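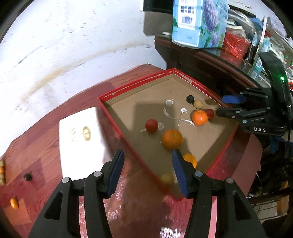

# Erst der Tisch, dann der Arm

Wer in einem kleinen Betrieb über Automatisierung nachdenkt, bekommt früher oder später ein Angebot, in dem der Greifarm ganz oben steht. Fett gedruckt, mit Bild, mit Traglast und Reichweite. Darunter folgen, in kleinerer Schrift, die Posten, an denen das Vorhaben später hängt: Vorrichtungen, Schulung, Anpassung, Wartung. Und ganz unten, oft als Pauschale, das Wort »Daten«. Ich habe in den letzten Jahren genug solcher Papiere gelesen, um inzwischen von unten nach oben zu lesen.

Im Juli lag wieder eines auf meinem Schreibtisch. Ein Obst- und Gemüsepacker, nennen wir den Standort beim Ort, also Ornard, wollte eine Sortierstation anschaffen. Andeo sollte die Mechanik liefern, die Software hieß Nundilix, und Barreto bot an, beides zusammenzubauen und in Betrieb zu nehmen. Drei Parteien, ein Preis, eine Zeichnung, auf der lauter gleich große Früchte in einer Reihe lagen. Mir fiel auf, dass in der Halle in Ornard noch nie etwas in einer Reihe gelegen hat.

Der Plan sah 85 Stunden Aufnahmen von Hand vor, danach sollte die Station »das gängige Sortiment« beherrschen. Was das gängige Sortiment ist, stand nirgends. Gehören Pflaumen dazu? Kartoffeln? Die weichen Tomaten vom Ende der Saison, die man schon beim Hinsehen eindrückt? Auf Nachfrage hieß es, das ergebe sich im Projekt. Diesen Satz kenne ich gut, er bedeutet in der Regel einen Nachtrag.

Ich halte das Verfahren selbst gar nicht für Unfug. Jemand nimmt einen Greifer in die Hand, greift, legt ab, und aus vielen solchen Durchgängen soll die Maschine lernen. Das ist billiger, als jeden Handgriff zu programmieren, und es beginnt immerhin bei echter Ware. Nur wird es in den Budgets behandelt wie der Anschluss einer Steckdose: einmal machen, abhaken, weiter. Dabei steckt in dieser Arbeit so gut wie jede Entscheidung, die über den Nutzen der Anlage bestimmt. Welche Früchte, welcher Untergrund, welches Licht, wie dicht beieinander.

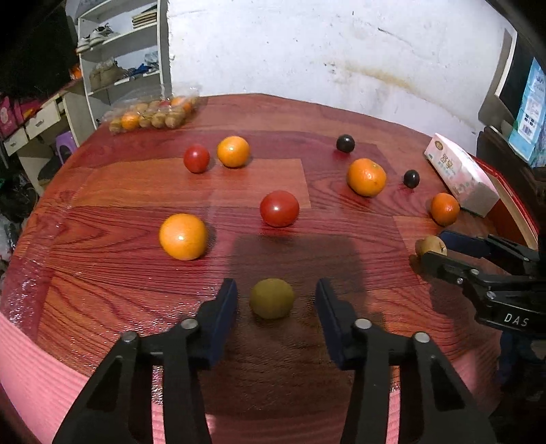
*Mandarinen, Tomaten und anderes Rundes auf einem Holztisch, zum Teil unter klarer Folie: lauter Einzelfälle, die im Angebot »Sortiment« heißen.*

Man muss so etwas nur einmal mit den Augen eines Einkäufers betrachten. Glänzendes Holz spiegelt anders als Pappe. Ein Greifer wirft einen Schatten, und der fällt dorthin, wo gerade gegriffen werden soll. Eine Kartoffel und eine Tomate verlangen verschieden viel Druck, auch wenn beide in dieselbe Hand passen. Jede dieser Kleinigkeiten kostet Zeit, und Zeit kostet Geld, das im Plan aus Ornard nicht vorkam. Eingeplant waren dagegen 300 Euro im Monat für eine Fernwartung, von der mir keiner der drei Anbieter sagen konnte, was sie umfasst.

Dann die Ware. Wer viele Stunden lang mit Obst übt, verbraucht Obst. In Ornard hatte man dafür nichts angesetzt, man werde »etwas aus der Produktion nehmen«. Das geht eine Weile gut. Danach streitet die Packhalle mit der Projektleitung um Kisten, und geübt wird mit dem, was ohnehin in den Ausschuss sollte. Eine Maschine, die an Ausschuss gelernt hat, kennt dann eben den Ausschuss.

Ähnlich steht es mit den Verschleißteilen. Für die Beläge der Greiferbacken nannte Barreto 205 Euro je Satz und bis zu 9 Sätze im Jahr. Das klingt harmlos. Bei mehreren Stationen und einem Betrieb, der in der Erntezeit zwei Schichten fährt, würde ich gern wissen, worauf diese Schätzung beruht. Eine Antwort habe ich bis heute nicht, nur einen freundlichen Hinweis auf die Erfahrungswerte des Hauses.

Mein Rat an die Geschäftsleitung war unbeliebt. Ich habe empfohlen, den Arm vorerst nicht zu bestellen und das erste Geld in den Arbeitsplatz für die Aufnahmen zu stecken, mit eigener Ware, eigenen Kisten und dem Licht der eigenen Halle. Ferner sollte im Vertrag stehen, wem die Aufnahmen gehören. Im Entwurf lagen alle Rechte bei Nundilix, und der Kunde hätte beim Wechsel des Anbieters wieder bei null angefangen. Über diesen Absatz wurde länger verhandelt als über den Rabatt auf die Mechanik, was mir den Verdacht bestätigt, wo der eigentliche Wert liegt.

Schließlich habe ich eine Liste verlangt, auf der jede Fruchtsorte einzeln steht, samt der zulässigen Quote an Fehlgriffen. Andeo fand das übertrieben. Barreto wollte »im Sinne der Partnerschaft« darauf verzichten. Die Packhalle dagegen hatte die Liste an einem Vormittag fertig, mit Bleistift, auf der Rückseite eines Lieferscheins, und sie war besser als alles, was im Pflichtenheft stand.

Bestellt ist bisher nichts. Das Budget wurde ins nächste Jahr geschoben, und die neue Fassung des Angebots führt den Arm immer noch an erster Stelle. Der Posten »Daten« hat jetzt immerhin eine eigene Seite.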